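Brusdale household set — README

Last edited Oct 14, 2024. Notes are rough, will tidy later.

What it is

Teleoperated episodes for training the Kivi policy on flat chores. One furnished room, one humanoid, two kinds of job: handling big clear containers at the white appliance, and cloths at the stacked washer-dryer. 1,715 episodes in this release. April release had 700, all of them are still in here with the same ids.

Every episode has a head view. Most have a fixed room view as well, check the "views" field before you assume.

Container episodes

Single-arm grasps on a tall see-through container, at the round seat low on the appliance. Hard on depth. Expect holes in the depth map wherever the plastic or glass throws glare, we did not fill them. Hand covers a lot of the container from the head view and the top of the grip is often out of shot, so use the joint readings for the fingers and don't try to get them from pixels.

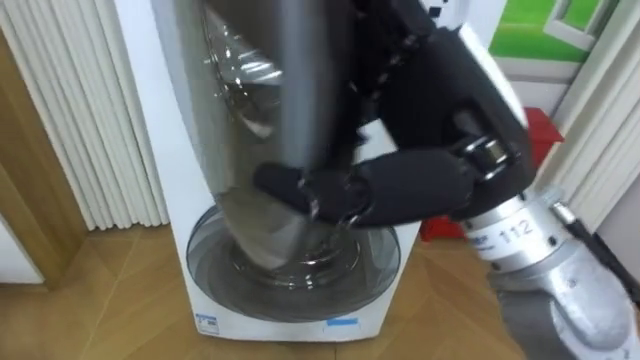 Cloth episodes

One cloth per episode. Colour is in the metadata (yellow is by far the most common, sorry, working on it). Doors may be open or closed at the start, upper and lower are logged separately — don't treat them as one flag. Basket position on the floor is not fixed.

The room view misses the robot's head and often hides the left arm behind the torso. Cables hang down past the shoulder and trail over the floor. They move. We left them in, no masking.
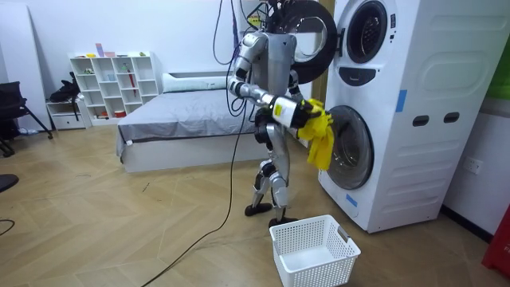 Room view, cloth episode. Yellow cloth in the gripper, lower door closed, upper door open.

Format

One folder per episode. Video, joint states, gripper commands, and a short text instruction. Episodes run up to 60 seconds. Clocks are synced at the start only, so long ones drift a bit.

Labels

Done in Allitz by the operators straight after each run. Success / fail / unclear. "Unclear" is a real label, please dont drop it silently. Failed runs are kept, and the operator's note says what went wrong when they had time to write one.

Known problems

- 26 episodes have no gripper commands, listed in missing.txt
- some instructions say "washer" when they mean the dryer
- blue tape or labels on the machines are visible in both views. A model can learn to lean on it. Ara did.
- same floor, same walls, same furniture thoughout. Don't claim anything about other rooms from this set alone

Splits

Train and test are split by session. Do not reshuffle by episode — neighbouring runs look nearly the same and your numbers will come out too good.

Still to do

More cloth colours. Second room. Fix the washer/dryer wording.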